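# Chapter 7: Reading a Simulation Offer

By the time a robot vendor gets to the price, you have already watched the robot work. You have watched it work many times over, from good angles, and it has not dropped anything. This chapter is about what you were watching.

We will use one product through the whole chapter so that you can follow a single set of claims from the brochure to the contract. The product is the Mudach Bench Package, a two-arm robot sold together with a simulator called Nolter. The buyer gets the simulator first. The hardware follows later, sometimes a good deal later, and in between the buyer is expected to build and test tasks in Nolter and arrive at delivery day with working programs. Mudach calls this "training ahead of the truck." The package lists 46 ready-made tasks and a library of 1,508 objects, and the license covers 16 months.

Notice that none of those figures tells you how well a task carries over to a real bench. A library of 1,508 objects is a large library. It says nothing about whether the weight of a single one was checked against a scale.

## 7.1 What a render can show

A render is a picture made from a model of the world. If the model says that an arm is in a certain place, the render puts it there, and this much you can trust. You can check reach and you can check whether the arms get in each other's way. You can check what a camera on the robot would have in view, and that alone saves buyers from some expensive mistakes with table height.

What you can't check is everything the model left out. Friction is the usual one. So is the give in a finger pad, the slack in a joint after a year of use, and the slight lag between an order and a motion. Vendors know this and will admit it if asked directly. They rarely bring it up – the demo reel certainly won't.

Room finishes are another matter. Marble and wood grain cost the vendor very little and do a lot of selling. When you review simulator output, try to look past the decor to the fingers and to whatever is near them.

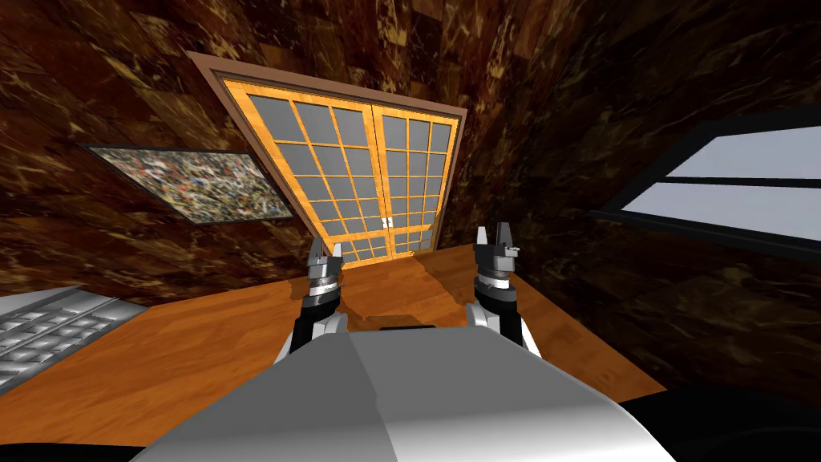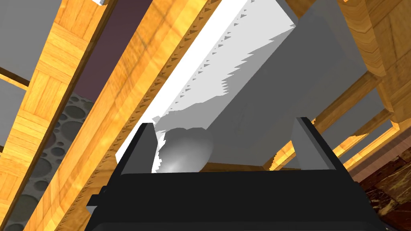

*Figures 7.1 and 7.2. Two renders: both arms raised over the table, and a gripper with a block and a sphere.*

Shading errors deserve a word, as students tend to make too much of them. A rough shadow is a drawing fault. The part of the program that draws light and the part that works out contact are often separate, and one may be sloppy while the other is sound. The reverse is also possible, and more dangerous: a beautiful image on top of contact math that lets a finger sink a little way into a solid object. Judge the two apart. Ask for the contact forces as numbers, written out over time, and be wary of any vendor who sends another video instead.

## 7.2 The success rate

The Mudach brochure gives a success rate for each of its ready-made tasks. Most are very high. Before you use any such number, you need answers to these questions:

- How many tries was it based on, and were any thrown out?
- Did the object start in the same spot each time?
- Who decided what counted as a success, a person or a line of code?
- Was any part of the test run on hardware?

In our running case, a buyer named Bornow, a maker of small display cases, asked all four in September. The reply covered the first two. Each rate came from 53 tries, and the object's starting place was "varied within limits." The limits were not given. Bornow asked again and got an invitation to a webinar.

It would be unfair to read bad faith into that. Sales staff often don't have the answer, and the engineers who do are busy. Still, a number whose test conditions can't be found should be treated as no number at all, and your report should say so in plain words.

## 7.3 What you are paying for

The package price joins three things that could be sold alone: the simulator license, the robot, and support hours. Palaniappan, a rival supplier, lists them separately, which makes its offer look more expensive at first glance. Before comparing the two, pull the Mudach price apart as far as the quote allows, and write down which parts you had to guess.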